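Switching a small office to new intraoral scanners: worth it before the spring show?
Practice Equipment and Supplies > Digital Impressions

lo_thu
Hi everyone, long-time reader and not much of a poster. We're a small dental office, two dentists and one very patient front desk, and we've been taking impressions the old way for as long as I've been there. Our rep would like us to buy the Voltent scanner at the trade show in March, where there's a show price, and she has been very sweet and also very persistent about it. I'd love to hear from people who made the jump. What I'm mostly wondering:

1. How long did it take before the hygienists felt comfortable with it? Ours are wonderful but they've got their routines, and I don't want to drop this on them in the middle of a busy month.

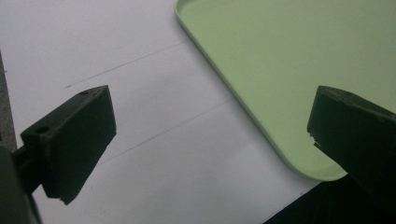
2. Did your lab take the files without a fuss? We send nearly everything to Stirkar and they've been good to us, so I'd hate to make their lives harder.

3. Is the show price a real savings, or does it come around again in the summer like the sale on mattresses?

Thanks so much in advance, and sorry for the long post — I've been stewing on this for weeks.

Sang Dương
Welcome, Thu! Glad you finally posted. We went over to scanning last year with the Wornar unit, so I can't speak to Voltent, but the learning part was easier than I feared. Our hygienists had it down after 6 weeks, and the one who grumbled the most in the beginning is now the one who won't let anybody else wipe it off at night. We started with night guards and single crowns and left the bigger cases alone until everybody was relaxed about it. I'd do the same again.

On the lab question, call them before you call the rep. Ask which file types they like and whether they charge anything extra to print a model. Ours did, and it was a surprise on the first bill.

Lieselotte Albers
I'm going to be the grouch here, with affection. I don't think a two-dentist office should buy anything on a show floor. You're tired, your feet hurt, somebody has handed you a coffee and a tote bag, and everything looks marvelous on a plastic jaw under good lights. We bought a curing light that way once and it has lived in a drawer ever since. Go to the show, try every scanner they'll let you hold, take notes, and then go home and sleep on it. If the price is gone in the morning, another one will come along.

I'd also ask what the yearly fee is and what happens to your scans if you stop paying it. That was the part that soured me on two of the brands I looked at.
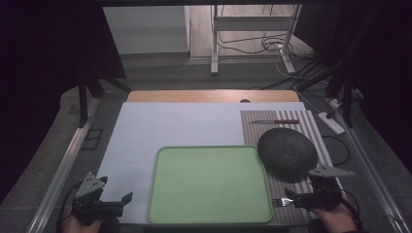
Xuân Châu
Lieselotte, I have to disagree a little, and I say that as someone who usually nods along with everything you write. We bought ours at the show and the discount was real. It came with 3 years of service included, and I called back in the summer out of pure curiosity and that offer was gone. I do agree about the yearly fee, though. Get it in writing, with the name of the person who promised it.

Thu, what kind of cases do you mostly do? If it's a lot of full dentures I'd be slower to jump. If it's crowns, I think you'll be happy.

lo_thu
Oh, this is so helpful, thank you all! Mostly crowns, some night guards, and a handful of dentures for patients who have been with us forever. I called Stirkar this morning and they were lovely about it. They take scans from just about everybody and they'll print a model if we ask, for a small charge (thank you, Sang, I would never have thought to bring it up).

I also asked the rep about the yearly fee and she said she'd get back to me, so we'll see how long that takes.
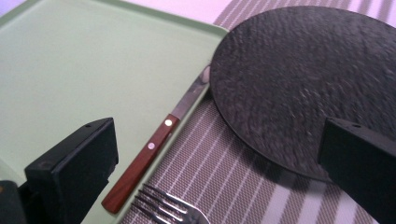

My other worry is the tips. They can go through the autoclave 60 times, according to the brochure, and then you have to replace them, and I can't find a price for them anywhere. With two dentists and a full hygiene schedule I think we'd run through a set pretty fast. Does anybody keep track of what they spend on those?

Quyên Từ
We keep a tally sheet taped inside the cabinet door by the sterilizer, one mark per cycle, and the tips cost us more than I had budgeted for. Ask for a box of them to be thrown in with the purchase. Reps can nearly always do that even when they swear they can't touch the price.

And do try the Sầm booth while you're at the show. The handpiece is smaller, and our older patients with tight jaws mind it a lot less.

Lieselotte Albers
A box of tips is a good thing to ask for, and I'll give Xuân the point about the service. I'd still sleep on it, Thu. Let us know what the rep says about that fee.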